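Come help me run a little guesthouse by the water (seasonal host wanted!)

Hi, I'm Sylvie Boychuk, and I look after Fodstead, a nine-room guesthouse at the quiet end of the harbor. My right-hand person is moving on in February, so I'm hunting for a new guest host to start just before the spring rush. If you love travel, like strangers and don't mind a very early ferry crowd, please keep reading!

What would you be doing? A bit of everything. Mornings start at 6:30 with coffee and breakfast trays, then it's checkouts, room turnovers and a lot of talking about where to find the good beach. Afternoons are for check-ins, phone calls and restocking the bathrooms (little bottles, big bottles, towels, you name it). We took in 706 bookings last season, and more than half of those folks had been here before, so you'll get hugs from people you've never met.

You'd be working mostly with me and Karthik Pramanik, who cooks and runs the kayak trips. Blair Gunn does our books and will be the one sending your paychecks. We use Truvov for reservations – it's a bit clunky, but I'll sit with you your first week until it makes sense.

I'd love someone who has:
a season or two in a hotel, hostel, campground or cruise job
a driver's license (the van is a stick shift, and I can teach you)
decent conversational English, plus any other language you've got
okay knees, as there are three flights of stairs and no elevator

The pay is $982 a week before tax, with two days off in a row, lunch on shift and your own room in the annex if you want it. The room is small but it has a door that shuts and a view of the boats. Staff also get free kayak time whenever there's one on the rack. The season runs through the end of October, and I'm happy to talk about coming back the year after.

To apply, drop me a note through the contact form with a few lines about yourself and the best place you've ever stayed. No fancy cover letter, please! I read everything myself, usually after 9 at night with my feet up, and I'll call you if it sounds like a fit.

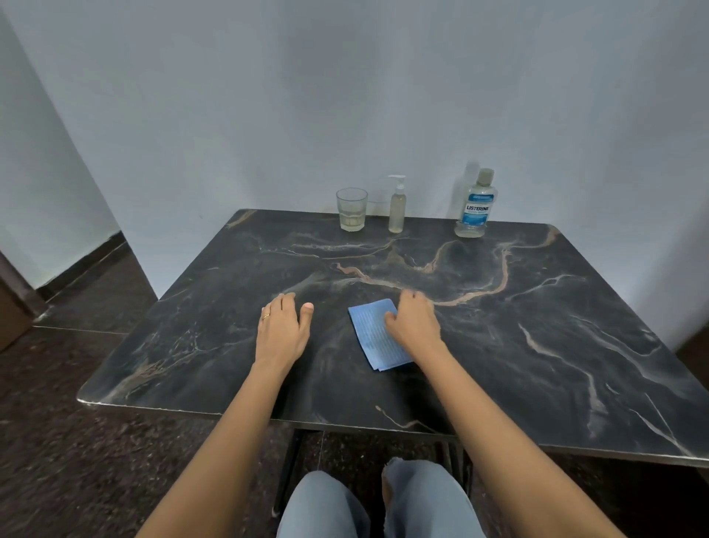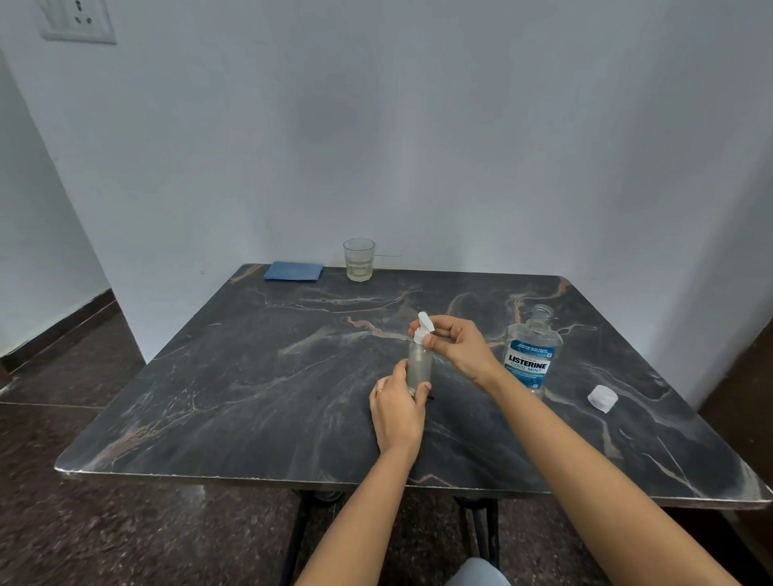
The marble-patterned table, in both pictures. Mouthwash in the second.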